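Categories: Robot programming | Teaching methods | Human and machine working together

Teaching by demonstration

Teaching by demonstration, also called showing or programming by demonstration, is the practice of giving a robot a task by letting a person carry it out first, while the movements are recorded. It has grown up alongside the older way of working, in which somebody writes down every position and every turn of the wrist as a list of commands, and the two are still quite often used together in the same workshop. The attraction is an easy one to understand: a good many people who could never write a program can fold a napkin, stack cups or set a lid on a jar without giving it a moment's thought, and it is a pity to let all that skill go to waste.

Main forms

Three forms are commonly told apart, although the borders between them are rather soft and a single project may wander across all of them.

In hand guiding, the teacher takes hold of the robot's own arm and leads it gently through the task, much as one might guide a child's hand when it is learning its letters. The joints are set to give way under light pressure, and their angles are stored as they move. The teacher feels the weight and reach of the machine directly, though leading a large arm through an afternoon's work can be tiring.

In remote control, the teacher sits or stands apart and steers the robot with a joystick, a pair of handles or a smaller copy of the arm. The Ustik rig, a bench-top arrangement used mainly in teaching workshops, pairs a small leading arm with a larger following one, so that whatever the first does the second repeats a moment later. Beginners tend to find the delay odd to start with and then, quite suddenly, stop noticing it.

In the third form there is no robot present at all. The teacher carries a hand-held gripper, with jaws like those the robot will later use, and does the task with that instead of with bare fingers. A camera on the tool records what lies in front of the jaws, and the path of the hand is worked out afterwards.

Hand-held grippers in the home

Because the tool is light and needs no arm behind it, this third form can be taken into kitchens, sitting rooms and sheds, where the tables are crowded and the light comes in from wherever the windows happen to be. A wide lens is usual, which bends straight edges but keeps plenty of the surroundings in view, and a quick sweep of the hand will blur whatever is close by. 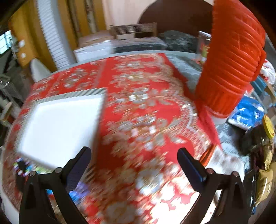
Recording and selection

A set of demonstrations is built up from many short recordings. The Maver household collection, for instance, holds 2,570 of them, of which some 1,000 deal with table-top work, and each one starts with the jaws open so that the beginnings can be matched up. Teachers are generally asked to vary the starting place, to move at a comfortable pace and to repeat the same task in more than one room. Fumbled attempts are marked and put to one side, though many groups like to keep a few in which the teacher slips and then recovers, as these can help a robot to put its own mistakes right.

Patterned cloths, shiny wrapping and clear containers are all welcome in moderation. A robot taught only on plain, tidy surfaces is apt to be lost in an ordinary house.

Limits

The method depends a great deal on the patience of the teacher, and habits are copied along with skills. At the Roramby workshop, held over five days one November, eight teachers were asked to place the same small box on a shelf, and their recordings differed so much in speed and angle of approach that they had to be sorted into groups before any use could be made of them. Touch is a further difficulty, as a camera records little of how firmly a thing is being held. Pads fitted with pressure sensors, such as those on the Laizer gripper, go some way towards filling the gap, but they add to the weight and want checking before each session.

See also: Hand guiding; Remote handling; Robot gripper; Learning by imitation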